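Quick one on doing Brotari as a day trip, as three people have asked me this month. Written on the ferry so excuse typing.

## Before you go

- Book the boat. Wastonton harbour, the green hut, cash or card. In November there's one sailing out and one back, thats it.
- Check the wind the night before. Anything strong from the north and they cancel.
- Water and food. No shop on the island since the Clarnum stores shut.
- Proper boots. The limestone at the west end is sharp and it wrecks trainers.

## Getting round

1. Off the jetty, turn left. Right looks nicer but ends at a locked gate.
2. Follow the white posts to the old chapel. Roof's gone, walls are fine. Last full service was 1,931 according to the board, which is obviously the year with a comma stuck in it. Ronja Hägglund has written to them twice.
3. From the chapel take the lower path, through the junipers. Muddy. Keep going.
4. Lighthouse. 87 steps if it's open, Friday only out of season. Pay at the bottom.
5. Back along the shingle on the south side. Slow going, leave yourself more time than you think.

Whole loop took me and Gilang Ismail most of the day with a long lunch at the lighthouse.

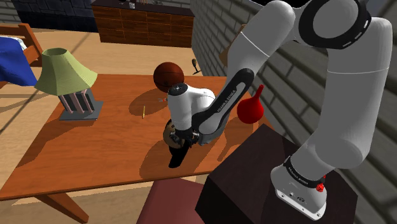 Can you stay the night on the island?

Only at the Villanueva hut, and you need to book it through the harbour office before you sail. 11 bunks, a stove, no bedding. Bring a sleeping bag and take all your rubbish back with you.

## Getting back

Be on the jetty early. The skipper doesn't wait and there's no signal on that side, so ringing him wont help. If you do miss it, walk up to the lighthouse, phone works on the landward side of the wall. Harbour office number is on the back of your ticket.

Dogs: fine on a lead, not on the shingle when the birds are nesting.

Parking at Wastonton: use the field behind the hut. The quay itself is permit only and they do ticket, ask Leif Hellström.

Will add the bus times when I find the leaflet.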